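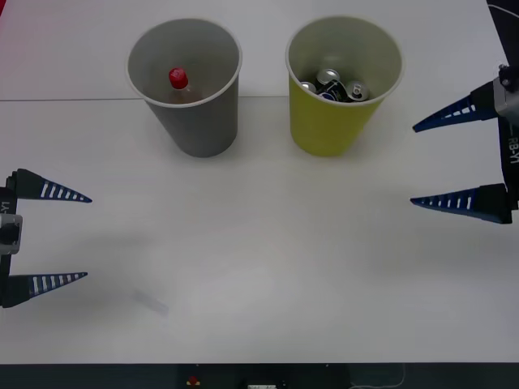
Buenaventura est un long métrage policier produit par la société Unier et distribué par Gisis. Le film, d'une durée de 100 minutes, se déroule presque entièrement dans les bureaux d'une compagnie maritime. Il a été présenté en avril au festival de Weden, avant une sortie limitée en salles.

Synopsis

Un comptable chargé de vérifier les registres d'un port découvre que 17 cargaisons ont été déclarées deux fois. Sa hiérarchie lui demande de clore le dossier avant la fin du mois. Il choisit de rester la nuit dans l'immeuble pour recopier les pièces à la main, et comprend peu à peu qu'un autre employé fait de même à l'étage supérieur.

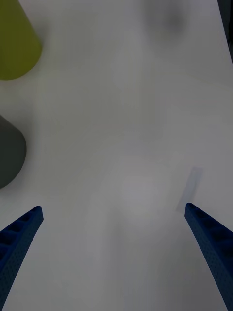

Production

Le tournage a duré 29 jours, dans un ancien immeuble administratif loué par Unier. Les couloirs et la salle des archives sont des lieux réels -- seul le bureau du directeur a été construit en studio. Le scénario prévoyait à l'origine une ouverture sur les quais, supprimée pour des raisons de budget. Il en reste un plan, placé au générique de fin.

Le montage a été repris après une première projection privée. La version initiale comportait une voix off continue, celle du comptable,
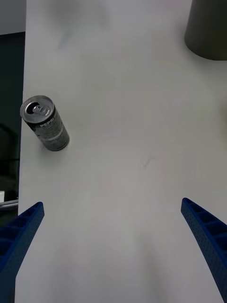 qui a été réduite à 2 passages, l'un au début, l'autre avant la dernière confrontation. Les scènes de recopie, jugées trop longues par le distributeur, ont été conservées dans leur durée d'origine.

Image et lumière

Le film est tourné en couleurs, ce qui le distingue des modèles du genre auxquels il se réfère. Les intérieurs sont éclairés par des sources larges, sans les contrastes marqués habituels du film noir.
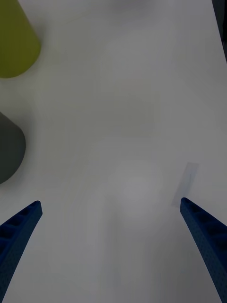 La palette du film repose sur des gris clairs, des blancs légèrement bleutés et un petit nombre de teintes isolées. Le principe est courant en prise de vues : sur une surface blanche et mate, un objet cylindrique jaune-vert placé dans un angle suffit à attirer l'œil, et son ombre douce le rattache au plan sur lequel il repose. Dans Buenaventura, ce rôle revient aux tampons et aux chemises cartonnées, dont la couleur change selon le service concerné.

Accueil

À Weden, le film a reçu un accueil partagé. La rigueur du décor et le travail sur le son ont été salués, tandis que la lenteur de la partie centrale a suscité des réserves. Gisis a ensuite édité le film en vidéo, accompagné de la première version du montage.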